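Sofa dump

From the Lallo Household Wiki, section Rooms and Habits. This article needs tidying.

A sofa dump (also dump sofa, soft shelf, in some houses just "the pile") is the habit of using a sofa, bed or armchair as a holding place for things that have no place yet, or have one but haven't got there. Clothes, throws, post, parcels. Common in flats, in the week after a move, and wherever the front door opens straight into the living room. See also: Chairdrobe, Doorstep basket, Floordrobe.

Name

Origin unclear. "Soft shelf" is the older term on this wiki, brought in by the editor Dagmar Jelínek in her article on bedroom chairs. "Sofa dump" came later and stuck. A vote on merging the two pages was held one January, 19 in favour, 2 against, and the merge was done the same evening. Some older links still point to the wrong page.

Not the same as a chairdrobe. A chairdrobe is clothes only, usually worn once and not dirty enough to wash. A sofa dump takes anything.

Usual contents

Cloth comes first. Throws, towels, T-shirts, a sheet off the line. Cloth gets put down flat or half folded and then creases under its own weight, and the creases set if it is left overnight. Cotton is worse than fleece. Linen is hopeless.

Then cardboard. Delivery boxes land on or against the sofa as it is the first surface at a good height for opening them. A box that has been emptied tends to stay longer than a full one – there's no hurry with it any more. Boxes also pull in other things: bubble wrap, the returns slip, a pair of scissors that then can't be found.

Small items sink. Keys, pens, remote controls, hair grips, coins. Anything shorter than a hand will go down between the cushions sooner or later and should be looked for there first. 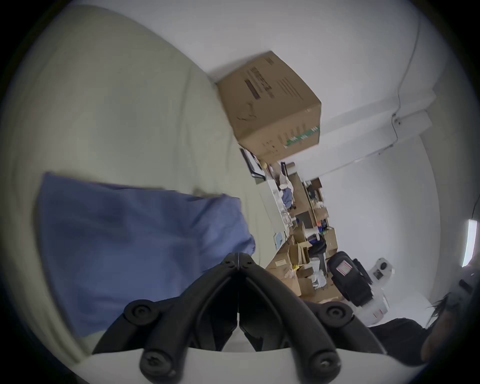 Effect on the furniture

Pale upholstery suffers most. A beige sofa or bedcover will show dye from dark or strongly coloured cloth if the cloth was put down damp, so blues, reds and blacks should be fully dry. New denim can mark it even dry. Rub an unseen corner with a white hankie to check if a cloth sheds colour.

Corrugated board leaves its own marks. Boxes travel on van floors and pavements, and the scuffs on the outside come off as grey smears. Printing ink is mostly fast but not when wet. Staples and strapping ends catch threads – check the underside before sliding a box along a seat. Lift it, don't slide.

Weight is less of a problem than people think. An evening under a heavy parcel does nothing to a decent foam cushion. Months under a box of books will leave a dip, and feather cushions need turning and thumping afterwards. Walls too: a box leant against white emulsion leaves a faint brown line if it is pushed about, wich comes off with a damp sponge and no soap.

Clearing

The wiki's usual method is the one written up by Filippos Pappas for the Hirnport moving guide. Short version:

1. Boxes first. Empty them, cut the tape, flatten. Peel off or black out the address label.

2. Flat boxes straight to the door or the recycling. Not behind the sofa.

3. Shake out every cloth. Over the floor, not over the seat, things fall out.

4. Two piles, wash and put away. No third pile. Anything you aren't sure of counts as wash.

5. Fold on the cleared sofa, carry in one go.

6. Cushions off, hoover the gaps, cushions back the other way up.

Step 4 is the disputed one. See the talk page, which has been going on for some time. Jelínek's view is that a throw belongs on the sofa anyway and only needs folding over the arm. Pappas thinks that is how it all starts again. The Hirnport guide keeps his wording.

Prevention

Mixed results. A hook by the door takes coats and bags but not parcels. A low bench in the hall works well where there's a hall. Baskets are popular and fill up – a lidded basket fills slower, a basket under 40 cm across tends to be ignored. Skumari sells a folding parcel stand in beech, liked by several editors, though one notes that it soon had jumpers on it. The Pereyra hall bench is sturdier and costs more.

Opening parcels at the kitchen table with a knife to hand, flattening each box as you go, is free and seems to do more than any of the furniture. Hard to keep up on a Thursday after work.

Some households set a clearing time instead and let the pile be until then. Before the evening meal is the usual choice. Bedtime is a poor one, especially if the dump is on the bed, when the whole lot just goes on the floor.

Reusing the box

A sound corrugated box is worth keeping if there is a use for it within the month. Good for seedlings, charity shop runs, storing the winter throws (line it with an old pillowcase first). Don't store cloth in a box in a damp room or against an outside wall. Card draws moisture and the bottom goes soft. Boxes with food stains or a musty smell go out.

Notes

The wording of the section on dye was taken from the article Upholstery, pale and has not been checked against the newer version. Sizes for the Skumari stand wanted. If anyone has the bench, please add how deep the seat is.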